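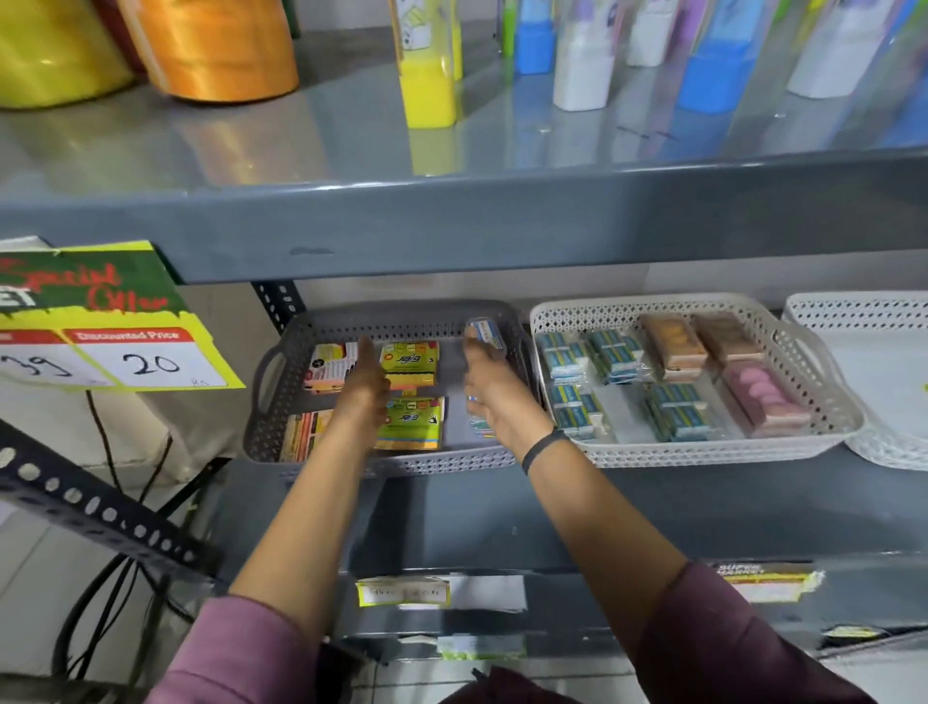

Conduvach to open shelf-handling test site to visitors

13 February 2025

Conduvach will hold an open day in April at its Sarnow test site, where the company develops automated handling for small packaged goods in shops. Visitors will see the Statent shelf unit pick, sort and return items in baskets on standard retail shelving. Places are limited to 200 and must be booked in advance.

Statent is a two-armed unit on a wheeled base. It is intended for restocking and tidying work in shops that keep mixed goods in open containers. The control software is trained on recordings of people doing the same work by hand, taken from head height in working shops. Stationery is one of the main product groups in the current set. Sticky-note packs, packaged erasers and small clear packets with a header card are sorted in perforated plastic baskets, with one hand holding an item while the other stays on the remaining stock.

"Small stationery is a hard case for a gripper," said Zlata Kuzmenko, head of handling at Conduvach. "The packs are light, the film is shiny and the basket wall hides part of what the unit needs to see. A person moves the front pack with two fingers and carries on. We want visitors to see how far the unit gets with the same basket, including the picks it fails."

The programme has two parts. In the first, staff will sort a mixed basket by hand while the recording system runs, and the resulting data will be shown on a screen beside the shelf. In the second, Statent will work on a basket with the same contents. Each run is limited to 164 seconds. Failed picks will not be edited out or repeated, and the log for each run will be available to visitors afterwards.

The test shelving was supplied by Massawe, which also provided the baskets and the price label holders. Shelf depth is 400 mm and the working shelf is set at a height of 970 mm. Signs and price tags that project from the shelf edge will be left in place during the demonstration. Cables and upright posts next to the shelf are treated as fixed obstacles and are entered in the unit's map before each run.

Conduvach staff will answer questions on gripper design, recording methods, the handling of customer data and the fitting of the unit to existing shelves. Retailers may bring their own packaged goods for a trial pick. Items should be dry, sealed and no longer than a hand. Glass will not be accepted.

Visitors must wear flat, closed shoes and stay behind the marked line while the unit is moving. The test floor is step-free. Photography is allowed except in the software room.

Bookings and press requests should be sent to the Conduvach events desk, marked "Sarnow open day". Please state the number of people attending and whether goods will be brought for a trial.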